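Introduction to Automation, Unit 6
Handout: Notes to go with our open day visit to the Sumampouw workshop

Hello again, everyone, and thank you for being such good company on the trip out to Gresstead. A few of you asked for something in writing, so I have typed up my notes and added bits from the talk we were given in the morning. Please read them before the June lab session, and bring your own notes too, even the messy ones. I like the messy ones!

What the project is after

The Sumampouw project wants robots to learn everyday handling jobs from people doing them. You will remember from Unit 4 that there are several ways to get a robot arm to pick something up. You can write out every motion by hand, you can move the arm through the job yourself (we did this with the little trainer arm, and it took most of an afternoon), or you can let people do the job with a tool shaped like the robot's own hand and collect a record of how they did it. The group at Gresstead has put its money on the third way. Their first set, called Hurnemness, holds 3000 recordings, and the second one, Nudura, is still being put together. When we visited it stood at almost 140 finished tasks, each one done over and over by different people.
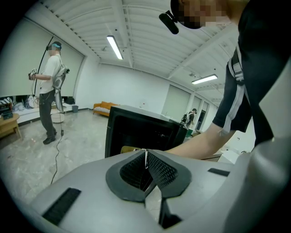
The hand-held gripper is the part of the system I would most like you to understand, so let me go on about it for a while. A person's hand has a great many joints, and a simple gripper has very few, and if you record a bare hand doing a job you are left with the awkward question of how to turn all that finger motion into something a gripper can do. When the person works with a gripper from the start, a good deal of that question goes away. Look at the way the working surfaces are built up on the one nearest us, with a rectangular black rubber pad on one slope of the light-grey housing and a thinner rubber strip over on the other side, and the tall curved jaw standing up at the right. Then think back to our discussion of housings and jaws, and how many separate choices go into a tool you can hold in one hand. I would like a short paragraph from each of you on which of those choices you would change if the job were, let's say, folding towels.

What gets recorded

Three kinds of information matter for this type of work, and we will spend most of the next two classes on them. There is the view from the tool, the view from the person, and the position of the tool in the room over time. That last one is the hardest to get right. A camera alone can lose its place when it passes a plain wall or moves quickly, and the usual cure is to give the software something it can recognize without any doubt, such as a printed square marker of known size. If you know how big the square really is, and you can see how big and how tilted it looks, you can work out where it must be. (Yes, this is the geometry from Unit 2 coming back, and I did warn you!)

We were told that each recording runs 30 seconds or so, and that a person may do 175 of them over a stay with the project. That sounds like a lot until you try to teach a machine to open a door with only a few.

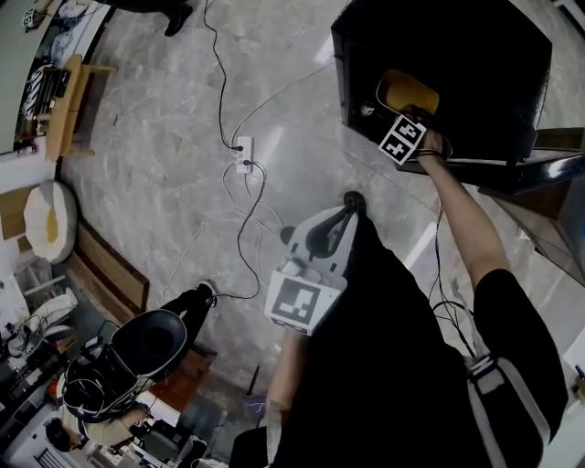

Which brings me to the matter of variety, and I hope you wrote this down during the talk. If every person opens the same cabinet from the same spot with the same hand, the robot learns that one motion and very little else. So the tasks get shuffled. The starting position moves, the objects get swapped, and tall people and short people take turns. One of you asked whether mistakes are thrown away, and the answer was that some are kept on purpose, with a label, so that the robot can also learn how a person recovers from a bad grasp. I thought that was the best question of the day.

For the lab session

Pick one small job you do at home with your hands. Write down every step, including the ones you would normally skip over, and mark where you would need two hands. Then say where you would put a marker and where you would put a camera. One page is plenty, and drawings are welcome.

If you missed the visit, come by my office before lunch and I will gladly talk you through it.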